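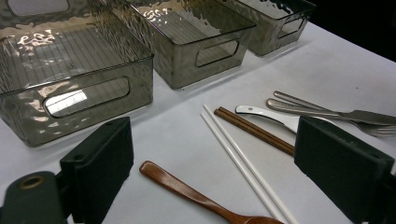 Smoky gray bins and part of the utensil set on the white table.

Grerkell Kitchen Drawer, Gallery 2

We're sorting the shared kitchen at Grerkell one drawer at a time. The utensil drawer came first. The bins have handle cutouts, so they lift out easily for washing – the old Roltine tray never did. Chopsticks and wooden spoons go in with everything else for now.

The knives are in the Plukent gallery, along with the drawer measurements. 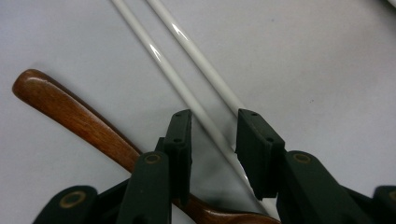

Reading time: 2 min

White chopsticks next to a reddish-brown wooden handle with the grain showing. Wood gets washed by hand and dried before it goes back in a bin. The drawer is 13 inches wide inside, almost too narrow for the longer pieces.

Next gallery: baking pans and lids.

Posted 2018-03-11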